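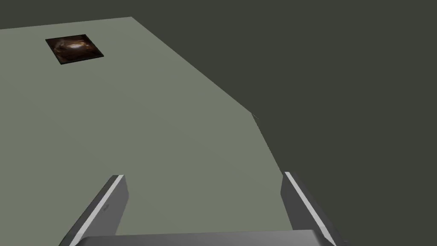 Slide 4: One flat thing on a table

Leave the slide up for a bit before speaking. Two fingers, open. One brown square, lying flat, well away from them. The job is to pick it up.

Simulated, so no dust, no crumbs, no glare from a window. Say this early, as someone will ask.

Flat things are hard. A person slides a coaster to the table edge with a fingertip and pinches it there. Two stiff fingers coming down from above have very little side to hold. Mention that the square is set in from the edge.

Slide 5: The Gistar runs

199 tries at lifting flat items, 284 at lifting blocks. Give both numbers, then move on. The full table is in the handout.

Blocks went well. Flat items did not. Most failures were the fingers closing just above the item - the arm then carried on as if it had hold of it.

Slide 6: What we saw at Mengate

Shop floor, 3 chores: clearing a bench, stacking trays, wiping down. Stacking trays is close to being useful. Wiping is fine until something is left on the bench. Clearing still needs a person.

Slide 7: So, can they do chores yet?

Some, if the room is set up for them. Not a kitchen after breakfast.

Bumunura question will come up here. Short answer: same arm, slower, no results to show until later in February.

Skip slide 8 if short of time and go to questions.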